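4.2 What we bought, and what we wish we had bought first

I should say up front that I'm the one who wrote the budget for this project, so if the spending looks lopsided, that's on me. Elango Sundaram did the electrical side and kept telling me to leave more room for cables. He was right about the cables, and I'll get to that.

Our starting point was the Ondby arm, which we picked in July after going back and forth between it and the Condley. The Condley had the longer reach and a nicer manual (really, a lovely manual!), but its quote didn't include the wrist mount or the cable run, and by the time we added those the two were close enough in price that delivery time decided it. We wanted to be collecting by the fall term. The Ondby could ship in 14 days and the Condley people wouldn't commit to a date at all.

Then came the table and the enclosure, and I'd tell any small lab to budget these as one item. We had them as two, with two suppliers, and spent a good part of a week arguing by email about who was responsible for the height of the wall panels. We ended up with a white top and pale panels from Ulloa. I had wanted something darker. Elango wanted white so we could spot stray parts and dirt easily, and also the dark top was a special order with a $500 surcharge, so white it was. I have mostly come around. The one thing I'd still change is the finish, and I would ask for a sample piece to put under our own lights before signing anything.

Lighting was the line I got most wrong. I wrote down $100 for it, thinking of a couple of desk lamps, and we went through that before the arm was even bolted down. Shading on a pale surface shows up in the wrist view far more than it does to a person standing next to the table, and you can't judge it from a catalog. If I were doing the spreadsheet again I'd put lighting right under the camera and give both of them the same care.

The objects themselves cost us next to nothing. Our task list is built on personal things people leave on a desk, so we brought them in from home and from the office drawers. I had set aside money for a proper object set from Hakness and we never spent it. That money went to cables (yes, Elango, I know) and to a spare wrist camera, which I now think every lab should order along with the first one. Replacements can take up to 2 months to arrive, and a project like ours just stops when the camera does.

Figure 3 gives a wrist view of the tabletop with a couple of those desk items on it. I like it for planning purposes since it shows how little of the surface you get close in: the black item at the bottom and the glasses beside it both run past the edge of the view. We had sized the table before choosing the lens, and I'd do those in the opposite order next time. Glasses are a tough item for other reasons too. The thin black arms are easy enough to pick out, but the lens rim barely shows against white. 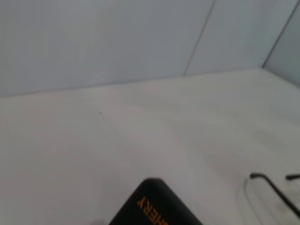

Figure 3. Wrist camera view of the work surface, with eyeglasses at lower right and a dark item with orange-yellow lettering at bottom center.

For the second station we're keeping the same arm and the same panels, and we've moved the lens choice to the top of the order sheet. The lighting line is still open while we wait on a quote.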